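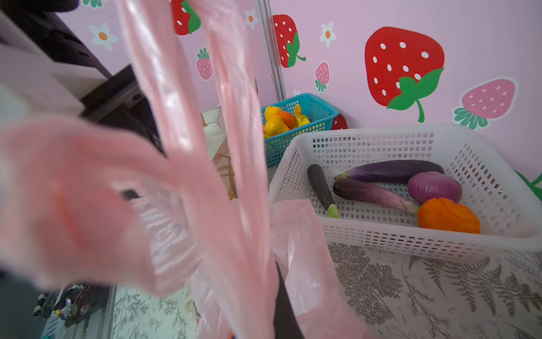

今学期の課題は「買い物袋の仕分けに使うグリッパーを二種類比べる」で、正直なところ、テーマ決めの段階ではもっと楽だと思ってました。硬い箱を右から左へ動かすだけなら前の学期にやったし、同じプログラムを少し直せばいけるだろうと。甘かったです。相手がナスやタマネギになるだけでもつかみ方が変わるのに、そこへピンクの半透明のビニール袋が入ってくると、手首のカメラの視界の左半分が袋でいっぱいになります。右側の白いカゴの野菜はちゃんと見えてるのに、袋のほうはしわとぼけたひだばかりで、どこが持ち手なのか私の目でもしばらく考えるくらい。今回のレポートは、ほとんどこの袋との付き合いの記録です。

## 比べたもの

- **Skadberg**の平行グリッパー(指は硬い樹脂、先端だけ薄いゴム)
- **Feltimar**の柔らかい指のグリッパー(押すと指が物の形に沿って曲がるタイプ)

アームとコントローラーは両方とも同じで、操作は人間がリーダー側を手で動かす遠隔操作です。自動化まではやってません。コントローラーはWegenerのもので、研究室に前からあったのをそのまま使いました。カメラは手首に一台だけ。俯瞰カメラも足したかったけど、取り付け金具が間に合わず……これは後でもう一回書きます。

## やり方

動作は三つに分けました。袋の口を開く、中の野菜を出してカゴに入れる、空になった袋をカゴの横に置く。つかみ直しは一回まで許して、二回目が必要になったら失敗扱い。このルールはAnneliese Albersさん(指導してくれた院生の先輩です)に「失敗の定義を先に紙に書きなさい」と言われて作りました。最初は「なんとなくダメだったら失敗」でやろうとしていたので、言われてよかった!

試行は全部で829回です。キリが悪いのは、800回で終わる予定だったのに、ゴムの張り替え前後を比べたくなって29回足したからです。足した分は下の感想には混ぜず、別のシートに残してあります。操作はJana Teuberさんと私が交代でやりました。Janaさんのほうが明らかにうまくて、私の回だけ見るとどっちのグリッパーも出来が悪く見えます(悲しい)。なので比較は必ず同じ操作者どうしでやっています。

## やってみて

野菜だけなら、Feltimarが楽でした。長いナスは真ん中を少し外してつかんでも、指がくにゃっと沿ってくれるので回りません。Skadbergだと重心からずれた瞬間にくるっと回って、カゴの縁に当たります。タマネギも同じで、硬い指だと二点でしか触れないから、つるんと逃げる。力を上げれば止まるけど、皮に跡がついてしまって、そこからは力の上限を下げてやり直しました。

ところが袋になると逆で、Skadbergの圧勝です。薄いビニールを一枚だけつまむ動作は、先の細い硬い指じゃないと話になりません。Feltimarは指の間に隙間が残るので、つまんだつもりで持ち上げると袋だけその場に残っていたりします。Janaさんは指を少し斜めに入れて、持ち手を巻き込むようにして何とかしていましたが、あれは腕前の問題で、グリッパーの性能に数えていいのか最後まで迷いました。一応、成功に入れてあります。

それとカメラ。袋を持ち上げると、レンズのすぐ前に袋が垂れてくるんですよね。透けるから向こう側が見えるかと期待したんですが、近すぎてぼけるし、しわも重なるので、その部分はほぼ勘です。途中から、つかんだあと一度手首をひねって袋を視界の端に逃がす操作を入れました。これだけで私の失敗がだいぶ減りました。時間はかかります。

## 困ったこと

コントローラーの周期を変えたとき、一日分のログの時刻がずれました。設定画面の値が200のまま保存されていなかったのが原因で、気づいたのは片付けのあと。その日の分は捨てて撮り直しています。あと、ケーブルは毎回同じ場所で束ねたほうがいいです。私は二回引っかけました。

## 次にやること

俯瞰カメラの金具は、11月の中間発表までにVustardの汎用クランプで付けてみるつもりです。指のほうは、Feltimarの先端だけに小さい硬い爪を足せないか、Janaさんと図面を描き始めました。爪が野菜に当たると意味がないので、引っ込められる形にしたいけど、まだ紙の上で悩んでいます。袋の種類も増やしたいです。今回の袋は柔らかめだったので、もっとパリパリした袋だと、Feltimarでも端が立ってつまめるかもしれません。

2025年8月9日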